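Indstead旧被翻新服务Taltell四月起重新开放预约，Clamunen工坊同步推出Were春秋薄被

Clamunen讯　天气一天天暖和起来，许多人家里又到了拆被套、晒棉胎、把厚被子往柜顶上塞的时候。家居寝具品牌Indstead今天宣布，旧被翻新服务Taltell将于四月重新开放预约，接收范围从原来的棉胎扩大到羊毛被和蚕丝被；与此同时，在Clamunen工坊里试做了好几个季节的Were春秋薄被也终于定了型，和翻新服务一道与大家见面。

说“终于”，是因为这件事确实拖得有些久。去年入秋的时候，就有老顾客在门店里问，手里有一床结婚时娘家给弹的棉被，十来斤重，盖着压得慌，扔又舍不得，能不能拿来改成两床薄的。当时工坊的弹花机正在换皮带，翻新的活儿全停着，门店的同事只好先把电话记在本子上，说等开了一定回。那个本子后来记满了，又换了一本。借这次机会，我们先向所有在本子上留过电话的朋友说一声抱歉，久等了，这一周之内门店会按登记的先后逐个打过去，请留意接听。
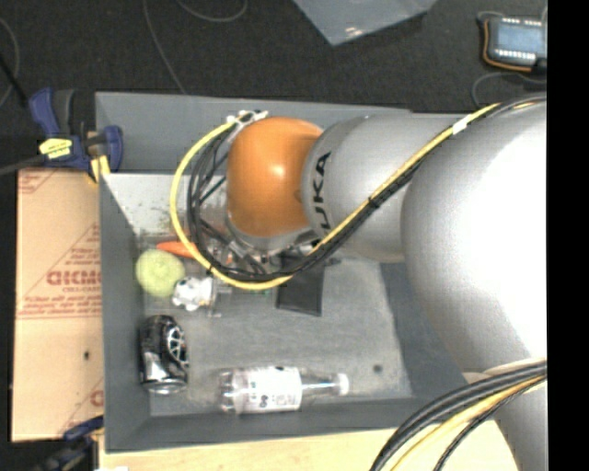 品牌动态 · 寝居与织物

一床被子能用多少年

Taltell这个名字，最初是工坊里的人给翻新登记卡起的。每床送来的旧被子都要填一张卡，写明尺寸、重量、里头是什么絮料、想改成什么样，卡片背面留了一大块空白，本意是给师傅写备注用的，结果顾客们拿它写起了别的：这床被子是哪一年弹的，棉花是谁家地里收的，盖过它的孩子如今在哪里上班。有人写得太多，字一直绕到卡片的边上去。时间一长，大家就不说“翻新卡”了，都说“那张Taltell”，再后来干脆把整个服务都叫了这个名字。

上一个开放季，Taltell一共收到2863床旧被。我们原先以为送来的多半是用了三五年、睡塌了的普通棉胎，打开一看，年头比想象的久得多，很多棉胎外面那层网线还是手工牵的，红线绿线在中间拼出喜字或者年份，颜色褪得淡了，字还认得出来。师傅们对这种被子格外小心，拆网线之前总要先拍张照，问清楚主人要不要把原来的字样照着牵回去。要的人很多。所以这次重新开放，我们把“复原字样”正式列进了服务单里，不另外收费，只是交付时间要比普通翻新长一些，牵线全靠手上的功夫，急不来，还请各位多担待。

常有人问，旧棉花到底还能不能用。这个问题没有办法一概而论。棉花是很经用的东西，它变硬、变沉、不暖和，多数时候是因为纤维被压实了，里头存不住空气，又吸了些潮气和汗。重新开松、除尘、梳理之后，大部分纤维还能恢复蓬松。也有确实不行的：受过潮、长过霉点的，我们会建议不要再贴身盖；纤维已经碎成短绒的，弹出来也抱不成团，盖不了多久又会跑絮。遇到这样的情况，师傅会在动手之前打电话说明，由您决定是掺一部分新棉，还是改成坐垫、门帘一类的东西，或者原样退回。原样退回的，检查费和来回路上的包装袋都不收钱。

这次新增的羊毛被和蚕丝被，处理的办法跟棉胎大不一样，这里也多说几句。

羊毛被怕的是毡化。不少家庭把羊毛被直接丢进洗衣机，开了热水，又甩了干，拿出来就缩了一圈，摸着像块厚呢子。已经完全毡住的羊毛没有办法再梳开，这一点我们必须讲在前头，免得大家白跑一趟。要是只有几处结块，其余还是松软的，工坊可以把结块的地方挑出来，补上同等重量的新毛，再重新铺网、绗缝。送来之前请不要自己先洗，哪怕看着脏一点也没有关系，脏的我们来对付。

蚕丝被就更不能弹了。蚕丝是长纤维，要靠人手一层一层地拉开，四个人站在四个角上，拉得匀，被子才会平。旧丝绵翻新也是同样的道理，先把板结的部分慢慢扯松，再铺上新的丝绵面子，用手按平，最后用棉线定位。工坊目前能做这门活儿的师傅不多，排期会比较紧，所以蚕丝被只在门店接收，暂时不走邮寄，等人手宽裕了再放开。

预约和收费

四月这一轮开放，工坊的总接单量定为4000床，满了就停，剩下的顺延到秋天那一轮。这个数字是跟师傅们一起商量着定下来的，再往上加，就得天天加班到很晚，手上的活儿难免要粗，我们宁可慢一点。

收费方面，单人或双人棉胎的标准翻新，也就是开松、除尘、重新成网、换一层新纱套，统一定价391元，不按斤两另算，大床小床都是这个价。需要掺新棉的，新棉按当季的进价收，门店里有价目牌，可以先问清楚再决定。一床厚被改两床薄被的，多出来的那一床只收纱套和绗缝的钱。羊毛被和蚕丝被因为情况差别太大，要等师傅看过实物才能报价，报了价您觉得不合适，拿回去就是，千万不要不好意思。

整个流程分为3步。先预约，可以到店登记，也可以在Indstead的网页上填一张表，填表的时候请尽量写清楚絮料和尺寸，不知道的就写不知道，不要猜，有一回登记的是羊毛被，拆开来是腈纶的，白白排错了一条线。然后是送被，到店的请带着预约码，邮寄的请等我们把包装袋寄到您手上再装，袋子是厚棉布做的，能反复用，请不要用抽真空的压缩袋，压得太狠了，丝和毛都吃不消。最后是取被，做好之后会有短信通知，门店可以免费存放一个月，过了时候也不会丢掉，只是仓库实在不大，还请早些来接它回家。

还有一件小事要拜托各位。送来之前，请把被套拆下来，也请把被子里里外外摸一遍。工坊在旧棉胎里翻出来过钥匙、顶针、一枚压岁钱的红纸包，还有缝在角上的护身符。这些东西我们都装进小纸袋，写上卡号，跟着被子一起送回去，可弹花之前若是没有摸着，卷进了机器里，东西坏了可惜，机器也要停半天。

Were薄被：给不冷不热的日子

再来说说Were。

做寝具这一行，冬被和夏被都好讲，一个求暖，一个求凉，顾客进门一开口就知道要什么。难的是中间那一段。四五月里，白天穿单衣，夜里开着窗又有点凉气，盖冬被要蹬掉，盖夏被到了后半夜又缩成一团。Clamunen这个地方尤其如此，城在河谷里，太阳落山以后风顺着河面上来，本地人家里总要备一床“过渡被”，多半是把旧棉胎拆薄了自己缝的，样子不太讲究，但盖着正好。Were就是照着这种过渡被做的。

被芯用的是棉和羊毛混铺，棉在下，贴着身子的一面，羊毛在上，两层之间不上胶，全靠绗缝固定。绗缝的线路改过好几稿。起初用的是常见的方格，洗过以后格子中间会鼓起来，边上却是瘪的，盖着一块厚一块薄；后来试了横条，平是平了，可抖被子的时候絮料往下坠；现在定下来的是一种错开的长菱形，线迹疏一些，絮料走不动，被子搭在身上又能顺着肩膀弯下去，不会支棱着漏风。看着是个很小的改动，在样品间里来来回回折腾了许久，同事们把各个版本都领回家里轮流盖，第二天早上到公司头一件事就是交流昨晚有没有踢被子。
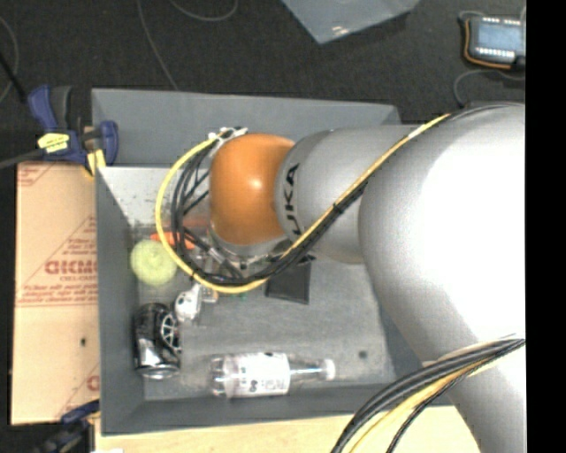

面料选的是水洗过的细支棉布，颜色一共做了米白、豆青和一种浅浅的灰褐，都不鲜亮，放在原来的床品中间不抢眼。有顾客提过意见，说薄被常常是脱了被套直接盖的，面子要耐脏，也要经得起勤洗，所以Were的四边都包了一道同色的斜纹布，磨得最厉害的被头那一边包得更宽，旧了可以单独拆换。这道包边也归Taltell管，往后哪天磨破了，带着被子来，换一条边就好，不必整床翻新。

洗涤方面，Were可以放进家用洗衣机里，请用冷水、羊毛档，洗涤剂选中性的，少放一点，脱水开低速，取出来趁湿抖一抖，平摊着晾，不要挂在一根细绳上，挂出印子来很难消。晒也不用晒太狠，羊毛不喜欢暴晒，上午的太阳晒上一阵，翻个面，再收进来散散热气就可以盖了。收纳的时候松松叠好，塞两块樟木，放在柜子上层，别拿重东西压着。

尺寸上，除了常见的单人和双人，这次还做了一款短的，长度只到普通薄被的三分之二，原本是给午睡和沙发上用的。试盖的时候，几位家里有老人的同事都把它拿去给坐在椅子上看电视的父母盖腿，回来说很受欢迎，想再要一条。于是短款也加进了第一批正式的单子里。

门店里的安排

配合四月的开放，Clamunen工坊旁边的门店会腾出靠窗的一半地方，摆上几张大桌子，让大家看看旧被拆开是什么样子、重新成网又是什么样子。每逢星期二下午，工坊的师傅会过来教牵网线，不收费，也不用报名，来了就能坐下，材料由店里出。学会了牵线，自家的小棉垫、孩子的小被子就可以自己动手做。带孩子来的也欢迎，只是弹下来的碎棉飞得到处都是，容易打喷嚏的小朋友最好戴个口罩，深颜色的衣服也请慎重，出门的时候大概会像下过一场小雪。

橱窗里会陈列一部分Taltell卡片，都是征得主人同意之后抄写出来的，隐去了姓名和地址。其中有一张写的是，被子里的棉花前前后后弹过许多回，每回都添一点新的进去，如今到底还剩多少是当年的，谁也说不清了，可家里人一直管它叫“外婆的被子”。还有一张很短，只写了一句：请别弄得太新。师傅们把这张卡在工作台前面贴了很久。

也有朋友关心，翻新做多了，会不会影响新被子的生意。公司内部对此不是没有过讨论。Indstead品牌负责人表示：“我们最早就是从给街坊弹棉花开始的，那时候一年里有大半年都在收拾旧的，新被子只在秋后做一阵子。后来店多了，新品上得快，翻新慢慢变成了角落里的事，机器旧了也没人急着修。这两年看着大家抱着被子来问，心里是有愧的。新的要好好做，旧的也要有人接着，家里的柜子里本来就是新旧搭着放的。”

工坊方面也补充说，春天开放这一轮，排产上会把翻新和新品分在不同的日子里做，旧絮料和新絮料各走各的台面，不混放，每做完一批都要把机器里外清一遍，才换下一批。顾客若是想看看自己那床被子做到哪一步了，可以凭卡号打电话到工坊问，上午十点以后接听的人手多一些，中午师傅们要吃饭歇一会儿，请稍稍避开。

旧纱套和拆下来的网线，以往都是当废料处理的。这一季开始，干净完整的纱套会洗过以后裁成擦布，放在门店门口的筐里，谁需要谁拿；拆下来的彩色网线收成小线团，留给星期二下午来学牵线的人练手。数量有多有少，要看当周拆了些什么，若是哪天来了筐里是空的，就请过几天再来看看。

常见问题

问得最多的几件事，趁这里一并说明。

化纤被能不能翻新？暂时不能。化纤絮料压塌以后，开松的效果不理想，做出来盖不了多久，我们不愿意收这个钱。

羽绒被呢？也做不了，工坊没有充绒的设备，请找专门清洗充绒的店家。

弹好的旧棉胎会不会轻很多？会轻一些，除掉的是灰尘和碎绒，取被的时候秤上称给您看，前后的重量都写在卡上。

能不能保证用的还是我自己的棉花？能。每床被子从拆到缝都是单独做的，卡片跟着絮料走，从头到尾不离开，不和别人家的混在一起。

婚被能不能赶在日子之前做好？请在预约表里写明日期，我们会尽量往前排，但蚕丝被和要复原字样的棉胎，最好提前一个半月送来，心里踏实些。

外地的朋友能不能预约？棉胎和羊毛被都可以邮寄，包装袋寄去和被子寄回的运费由Indstead承担，您寄过来的那一程需要自付。

Were能不能先试盖？可以到门店里摸一摸、躺一躺，靠窗那边放了一张床，铺的就是Were，午后常有人躺着躺着睡着了，我们一般也不去叫。

关于Indstead

Indstead从事棉、毛、丝类寝具的设计与制作，工坊设在Clamunen，产品包括四季被、褥垫、枕芯和日用床品，并提供旧被翻新、换边、改尺寸等服务。Taltell为Indstead旗下旧被翻新服务，每年春秋各开放一轮。Were为Indstead春秋薄被系列，自四月起在门店及网页有售。

媒体朋友如需样品、卡片抄本的转载许可，或者想到工坊里看一看弹花和拉丝绵，请与Indstead媒体联络处联系，到访前一天打个招呼就好。工坊里棉絮多，请穿旧一点的衣服来。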